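How to sort a box of leftover wooden blocks and small pieces

Updated 24th July

If you make small things at home, you surely have one box where all the leftovers go. Mine was full after I finished the Kamley shelf and the Irnulham bird table, and I could not find anything in it any more. I will explain how I put such a box in order. The work takes me 15 minutes when the box is not too full.

What you need

An open box with a wide top, a dry cloth, a pencil and 2 smaller boxes with lids. I use the Kombo ones from the shop in Larirmont, but old shoe boxes are just as good.

Step 1. Empty everything on a table and wipe the floor of the big box. Old stains in the card will not go away with the cloth, and you can leave them. Do not use water, the card becomes soft.

Step 2. Take out the pieces which are shorter than your thumb. They go in the first small box. Screws and hooks go in the second one.

Step 3. Look at each long block from all sides. If it has a crack at the end, write a small cross there with the pencil. You can still use it later, but you must saw off this part first.

Step 4. Put the long pieces back in the big box, one by one. Begin at the left wall and lay them side by side, in the same direction. Blocks and flat boards can lie next to each other if their length is similar.
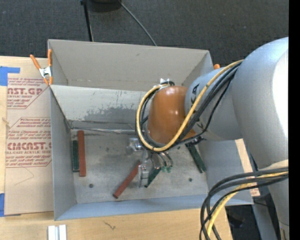 A piece which lies diagonally takes the place of three straight ones, so turn it before you add the next. Transparent or shiny things should go in last - they are easily scratched under the wood.

Step 5. Write on the outside of the box what is in it. I write also the length of the longest piece in millimetres. In my July box it was a strip of 1,550, and of course this one has to stand behind the door.

If the box is full again after one month, please be strict and give some pieces away.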